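ルラウ屋内水泳場 見学記録

6月、ルラウ(Rurau)の屋内水泳場を見学した。長水路の大会を年に数回開いている施設で、当クラブの計時担当と設備担当が合同で申し込み、午前に機械室と水処理、午後に競技エリアと練習を見た。先方の窓口は運営主任のデリア・コズマ(Delia Cozma)さん。以下は設備担当の側でまとめたもので、計時の細部は計時担当のメモから補っている。選手やチームの成績については触れない。

集合は9時、正面ではなく東側の搬入口。正面の券売機の列を通らずに済むが、案内図には搬入口の表記がなく、駐車場を一周した。次に行く人は、消火栓の標識がある角を左に入ること。受付で名前を書き、靴を履き替え、ロッカーの鍵を受け取る。鍵は手首に巻く型で、プールサイドへの金属類の持ち込みは計測機器を除いて禁止されている。巻尺も樹脂製のものを借りた。

施設の構成

メインプールは50メートル、10レーン。水深は全面3メートルの固定で、飛込との兼用ではない。隣に25メートルの練習用プールがあり、大会時はウォームアップとダウンに使う。両者の間はガラスの間仕切りで、大会中は開放、通常営業では閉めている。空調は別系統とのことだった。

長水路の一端に可動式の隔壁が載っている。短水路の大会では中央に動かして25メートルを取り、反対側は練習用に残す。隔壁の移動は4名で行い、所要は60分。レーンロープの張り直しとタッチ板の付け替えは、この時間に含まれていない。コズマさんによれば、作業の大半は位置決めではなく固定後の測長に取られる。レーンごとに水面上と水面下で距離を測り、タッチ板の厚みを両端分差し引いて確認する。測長は隔壁を動かすたびに行い、記録紙を審判長に渡す。

当クラブの練習場の隔壁は手巻きウインチで動かしており、片側が先に着いて斜めになる癖がある。ルラウでは左右のレールに目盛板が貼ってあり、双方の担当が一定の間隔で数字を読み上げて止まる。装置としては単純なので、目盛板はうちでも付けられる。ねじ止めにするか接着にするかは、レール材を確認してから決める。

観客席は600席で、長辺の片側にのみある。反対側は記録室、放送席、役員の控えの動線が並ぶ。席の前列から1レーン側の水面までの距離が短いため、観客席側のデッキを役員が歩くと後列から視線を遮る。大会時には折返し監察員の椅子を低いものに替えるという。 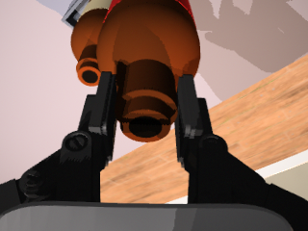

機械室と水処理

機械室は地下で、案内はラクラミオアラ・シマ(Lăcrămioara Sima)さん。水質管理の責任者で、元は浄水場の勤務だったそうだ。説明は系統図の前で行い、そのあと実機を順に回った。

循環水量の計算に使う保有水量は、バランシングタンクを含めて約4000立方メートル。水はデッキレベルで溢れ、両側の溝からタンクに戻る。集毛器、ろ過ポンプ、砂ろ過、熱交換器、紫外線、薬注の順で、供給は床面のノズルから行う。側壁からの供給を採用しなかった理由を尋ねると、外側レーンの流れを嫌ったためとの回答だった。床面供給でも流量の偏りがあれば水面に出る。竣工時に染料試験を行い、その後ノズルの開度を三度調整したという。調整の記録は紙で綴じてあり、レーンごとに進行方向の流れを浮子で測った値が残っていた。

浮子の試験の手順は次のとおり。水を張って循環を通常運転にし、遊泳者のいない状態で浮子をレーン中央に置く。60秒間の移動量を壁から読む。往路側と復路側で別々に測り、値に偏りが出れば開度を見直す。大会の前日にも同じ試験を行うが、全レーンではなく両端と中央に限っている。当クラブではこの種の試験をしたことがない。浮子は水面直下に保てるものであればよく、専用品である必要はないそうだ。

紫外線装置は中圧ランプで、入口側に透過率計が付いている。見学時の表示は92パーセント。シマさんはこの値そのものより日内の変化を見ているとのことで、午前の団体利用のあとに下がり、夜間に戻る。戻りが鈍い日は逆洗の周期を前倒しにする。結合塩素の測定は自動と手分析の併用で、手分析の結果が優先される。自動計の指示値が手分析とずれたときは、まず採水ラインの気泡を疑う。前年に原因不明のずれが続いたことがあり、継手の一つから空気を吸っていたのが最終的な原因だった。継手を替えて解消している。

水温は競技用の設定を年間を通して維持し、団体の要望による変更はしない。熱交換器の容量には余裕があるが、3メートルの水深で設定を上げると戻すのに時間がかかる。練習用プールは少し高めで運用している。

逆洗の排水は中和槽を経て下水へ。臭気はほとんど感じなかった。ポンプの台座に防振材が入っており、運転中でも通常の声で会話ができた。うちの機械室では耳栓が要る。

薬注室は扉の前まで。内部には有資格者しか入れない。扉の小窓から見える範囲で、次亜塩素酸と酸の容器は別室、注入管は色分けされていた。管の色分けの一覧は機械室の入口に掲示してあり、写しをもらった。

競技エリアの計測

午後の最初は計時装置。納入しているヒリコ(Hillico)の技術者フルヘンシオ・バロソ(Fulgencio Barroso)さんが来ていて、タッチ板の点検に立ち会わせてもらった。

構成は一般的なもので、スタート信号器、各レーンのスピーカー、両端のタッチ板、スタート台の圧力検出、手動の押しボタンが各レーン、記録室の本体が主と副の二系統。副系統は電源も別で、無停電装置を経由する。停電時に副系統だけで競技が終わるまで動かす試験を、毎大会の前に行うことになっている。

タッチ板の点検は治具を使う。先端の丸い押し棒におもりを載せ、板の表面を格子状に押していき、反応の有無を本体で読む。問題になるのは板の上縁に近い部分と四隅で、長く使った板では隅の反応が鈍くなる。バロソさんは格子の点を全部押すのは新品の受け入れ時だけで、定期点検では隅と中央に絞ると話していた。見学時に外された板は隅の一か所で反応が遅れ、予備と交換になった。外した板は洗浄して再測定するとのこと。表面に析出した石灰分が原因の場合、洗浄だけで戻ることがあるらしい。

板の吊り下げ金具も見せてもらった。デッキレベルのプールでは壁の上端が低く、金具の掛かりが浅い。ルラウでは溝の蓋の下に受けを設けて板の荷重を逃がしている。ターンで蹴られた板が浮き上がる事例が以前にあり、受けを追加してからは起きていない。 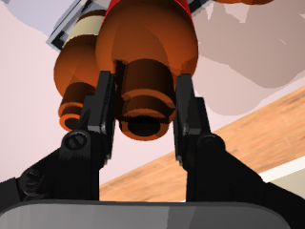 配線は溝の蓋の下を通り、各レーンの接続箱で板と押しボタンとスタート台をまとめる。接続箱は防水だが、差し込み部の水滴が故障の大半を占めるため、大会中は予備のキャップを必ず手元に置く。端子の清掃には綿棒とアルコール、乾燥には手動のブロワを使う。圧縮空気の缶は使わない。温度差で端子に結露するとの理由だった。

リレーの引き継ぎ判定は、スタート台の圧力検出とタッチ板の時刻の差で出る。機械の値が出ても判定をするのは審判で、目視の結果と組み合わせる運用は各大会の規程による。この件は審判のドナル・コニーリー(Donal Conneely)さんに詳しく聞いた。コニーリーさんは出発合図員の経験が長い。引き継ぎで検出が不安定になるのは、前足のつま先を台の前縁にかけたまま後ろ足を送る選手の場合で、荷重の抜ける時点が一つに定まらない。装置の側では閾値を下げれば早く、上げれば遅く出る。閾値は納入時の設定から変更しないことを申し合わせてあり、変更するとすれば大会と大会の間に限り、全レーン同時に行う。

出発合図については、スピーカーが各台に付いているので音の到達の差は考えなくてよい。残る差は光信号の見え方で、1レーン側の選手には信号器が斜めになる。聴覚に障害のある選手の出場に備え、台の下に表示灯を増設できる端子が用意してあった。増設の実績は二大会とのこと。

計時担当からは、記録の転送について質問した。本体から掲示板、場内放送、結果印刷の三方へ同じデータが流れるが、訂正があった場合に掲示板だけが旧い値を残すことが当クラブの大会で起きている。ルラウの構成では、訂正は記録室で確定するまで掲示板に反映せず、確定と同時に三方を書き換える。途中の状態を外に出さないだけのことだが、うちの本体は型が古く、同じ設定項目があるか不明。型番を控えてバロソさんに照会することになった。

照明と視認性

天井灯はLEDで、水面の真上には配置していない。両側のデッキ上に並べ、反射板で天井に当てた光と直接光を混ぜている。水面上の照度は競技時の設定で600ルクスを下回らないよう管理しており、スタート台と折り返しの壁付近はそれより高い。設定は営業、練習、競技、放送の四段階。

背泳ぎの選手から天井の直線が一本ほしいと要望が出たことがあり、鉄骨の下弦材の一部を塗り分けている。床の線と平行になるよう測って塗ったそうだが、隔壁の位置によっては端のレーンで数センチずれて見えるという。5メートルの背泳ぎ用旗は支柱が差し込み式で、短水路用の差し込み穴も別に開いている。穴の蓋が二種類あり、径が近いため取り違えが起きる。蓋に刻印を入れたと聞いた。

水中の観察窓は二か所。長辺の中央と、スタート側の壁から少し入った位置にある。後者は飛び込み後の水中動作を見るためのもので、15メートルの標示まで視野に入る。ガラスの内側は週に一度、潜水して清掃する。外側の通路は暗く、足元灯のみ。

練習の見学

16時から、地元のクラブの練習を観客席から見た。指導はステラ・ドゥミトレスク(Stela Dumitrescu)さん。主に中距離の選手のグループで、長水路を6レーン使用し、残りは一般開放だった。

内容は、ウォームアップのあとにキックとドリル、主練習が200メートルの反復、最後に15メートルまでのスタート練習という組み立て。主練習では各自の目標ペースで出発し、前半の100メートルと後半の100メートルの差を記録する。ドゥミトレスクさんは時計のほかにストローク数を取っていた。50メートルごとの数を選手に申告させ、コーチ側で数えたものと照合する。申告がずれ始めるのは疲労が溜まったときで、泳速の低下より早く出ることがあるという説明だった。

スタート練習では観察窓から映像を撮り、デッキの端末で選手がすぐに見られるようになっている。ソフトはボサノ(Bosano)の製品で、クラブが契約している。コーチが画面に線を引き、入水角と浮き上がりの位置を測る。遅延は数秒あり、選手がプールから上がって端末の前に立つまでの時間に収まっていた。映像の保存は選手ごとに分け、一定期間で消す決まりがある。未成年の映像の扱いは入会時の書面で同意を取っており、見学者の撮影は不可。当方もこの時間帯はカメラを鞄に入れた。

気付いた点として、レーン間の指示に笛を使わない。ペースクロックを四方に置き、出発はすべて時計の秒針で決める。反響の大きい屋内で複数の団体が同居する場合には合理的で、一般開放側の利用者への影響も小さい。うちの練習場には時計が二面しかなく、遠い側のレーンの選手は振り返って読んでいる。増設の見積りを取りたい。

ゾエガ棟(Zoëga)について

見学の終わりに、敷地の北側にある別棟を通った。陸上トレーニング室と会議室、用具庫が入っている。用具庫は大会用と日常用で棚を分け、レーンロープの巻取り台車も種類ごとに置き場が床に引いてある。ロープは保管中に直射光が当たらないよう覆いをかける。フロートの割れは使用中より巻取り時に多いという話で、巻き取りの角度を一定にする案内ローラーを台車に自作していた。寸法を測らせてもらったので、別紙に図を起こす。
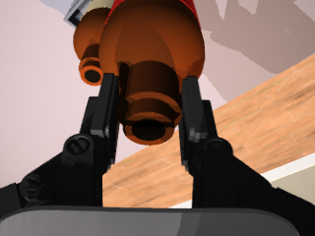 口を下に向けたオレンジ色のボトル形と、左右の黒いグリッパーの指(CG)

会議室では30分ほど質疑の時間があった。主なやりとりを残しておく。

隔壁のシールからの水の回り込みについて。隔壁の下部には隙間があり、両側の水は連通している。シールは波の抑制が目的で、水を止めるものではない。摩耗は目視で見て、年に一度の落水時に交換する。

レーンロープの張力について。張力計は使わず、締め具の回転数と中央の沈みで管理している。夏と冬で室温の差が小さいため、季節による補正はしていない。大会では初日の朝に張り、競技の合間に端の選手側だけ増し締めをする。

大会時の空調について。観客が入ると湿度が上がり、記録室の機器の周辺で結露のおそれがある。記録室は独立した空調で陽圧にしてある。扉の開放が続くと意味がなくなるので、結果用紙の受け渡しは小窓で行う。

役員の人員について。先方の標準配置表をもらったが、当クラブの規模では折返し監察員の数が足りない。両端の兼務を認めるかどうかは審判長の判断になる。コニーリーさんの見解は、短水路では兼務を避けるべきというものだった。

水の入れ替えについて。全量の入れ替えは落水点検の年のみ。日常は逆洗と溢水の補給分で新水が入る。補給水の量は水道メータで日ごとに記録し、漏水の兆候の確認にも使う。

当クラブで検討する事項

可動隔壁のレールに目盛板を付ける。材質の確認が先。

大会前日の浮子試験を試行する。最初は循環運転時と停止時の両方で測り、差を見る。

タッチ板の隅の点検を定期化する。押し棒は自作でよいが、おもりの値をヒリコに確認する。

接続箱の清掃用具を一箱にまとめ、計時席に置く。缶入りの圧縮空気は使用をやめる。

訂正時の掲示板の動作について、型番を添えて照会。回答が来るまでは、訂正が出た時点で手動で掲示を消す。

ペースクロックを二面追加する場合の見積り。電池式と有線式の両方で取る。壁面の下地が場所によって違うため、取付方法は現地を見てもらう。

ロープ台車の案内ローラー。別紙の図ができ次第、工作の担当に渡す。

交通と所要時間

駅からはバスで、水泳場前の停留所まで乗り換えなし。帰りの便は18時を過ぎると間隔が開く。機材を持って行く場合は車のほうがよいが、搬入口前の駐車は荷下ろしの間だけで、終わったら南側の駐車場に回す必要がある。昼食は館内の売店か、持参したものを観客席裏の机で取る。プールサイドと観客席では飲食不可、水は可。

機械室の見学は安全上の理由で一度に5名まで。今回は二班に分かれたため、後の班は水処理の説明が短くなった。次回は人数を絞るか、午前を丸ごと機械室に充てたい。床が濡れるので底の厚い履物を持参すること。館内用の貸出もあるが、大きいサイズは数が少ない。

測長の記録紙の様式と配管の色分け一覧は、クラブの共有棚の「設備」の綴りに入れた。役員の標準配置表は競技担当が持っている。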